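Sorting by hesitation: a conversation with the Gitine manipulation group

The group behind Gitine works on a narrow question: when a robot arm is taught from human demonstrations, which parts of a demonstration should it ignore? Their report, released in March, argues that the pauses matter more than was assumed. We spoke with the lead engineer and with the colleague who ran the evaluation. Both asked to be quoted as the group.

The starting point was a failure. An earlier policy, trained on teleoperated sorting of small household goods, had a habit of stopping above an object and staying there. "It would get to a good pre-grasp position and then wait," the lead engineer said. "Sometimes two seconds, sometimes until the timeout. We spent a month looking at the vision side and found nothing wrong with it."

The cause was in the data. Operators slow down before a grasp. They check depth, correct the wrist, and let the arm settle. In a recording sampled at a fixed rate, that hesitation turns into a long run of frames in which the observation hardly changes and the commanded action is close to zero. A policy that sees only the current observation learns that the correct action above an object is to do nothing.

Removing idle frames is a known fix, and the group tried it first. Every frame with an action below a threshold was dropped. The stalling went away, but grasps on narrow items got worse. "You lose the settling," the engineer said. "The arm comes in at transport speed and closes early. A bottle that stands upright gets tipped before the fingers are around it."

Gitine, the method they ended up with, keeps the pauses but relabels them. Each low-motion segment is classified by what follows. If the next segment is a small correction, the pause is treated as part of the approach and kept at full length. If the next segment is a large motion or a gripper closure with no correction before it, the pause is compressed to 2 frames. The classifier uses only joint positions and gripper state, so it runs on old recordings without new annotation.

The training set was 349 demonstrations, collected on a single station the group calls Mirmont. Items were toiletries and cleaning products, with small open baskets as targets. The evaluator described the choice of objects as practical. "They are cheap, they are all different shapes, and a lot of them are hard to see properly. Clear packaging is a problem for depth. Glossy plastic is a problem for everything."

Three policies were compared: one trained on raw data, one with idle frames dropped, and one with Gitine. All three had the same architecture, the same number of gradient steps and the same random seeds. Each was run for 400 trials, with item positions drawn from a list fixed before training began. A trial counted as a success only if the requested item was released inside the correct basket and no other item had fallen over.

The last condition was the evaluator's idea. "If you score only the placed item, the fast policy looks fine. It gets the bottle into the basket. It also knocks down whatever is next to it, and in the usual metric you never see that."

Under the stricter rule, the dropped-frame policy fell behind the raw one on upright items and stayed ahead on items lying flat. Gitine was ahead of both in each category. The margin was widest for narrow upright items and small for large ones, where any of the three approaches was good enough. The group does not claim a general speedup. Mean trial time was slightly longer than with the dropped-frame policy.

Asked about clutter, the engineer was more cautious. Trials with tall items near the approach path were included, but they were not separated in the first version of the report. They will be in the next one. The difficulty is that a tall object close to the start position changes both what can be seen and where the wrist can go, and the present results do not tell the two effects apart.

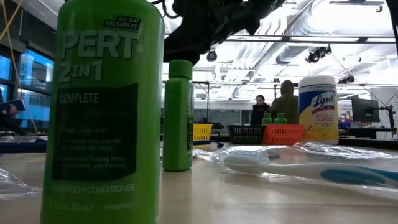
Caputo, who read a draft of the report, objected that the comparison says little about hesitation as such, and that a policy given a short history of observations might not stall in the first place. The group agrees in part. They ran one such policy with 20 past frames as input. It stalled less than the raw baseline, but it also learned to copy its own previous action, and it recovered poorly after a missed grasp. Those runs are in an appendix, with fewer trials, and the evaluator would not draw a ranking from them.

There are other limits. All demonstrations came from the same few operators, whose habits may be alike. The threshold that separates a small correction from a large motion was set by hand for this arm, and would have to be set again for another. "We tried to learn it," the engineer said. "The learned value moved around depending on who was in the validation split. The fixed one was at least stable."

The next test will be on Ollo, a second station with a lighter arm and a different gripper. Its operators have not been told how pauses are handled in training — the group was concerned that they would start to change the way they pause. Data collection there has started, and the relabeling code will be released once the threshold for the new arm has been checked.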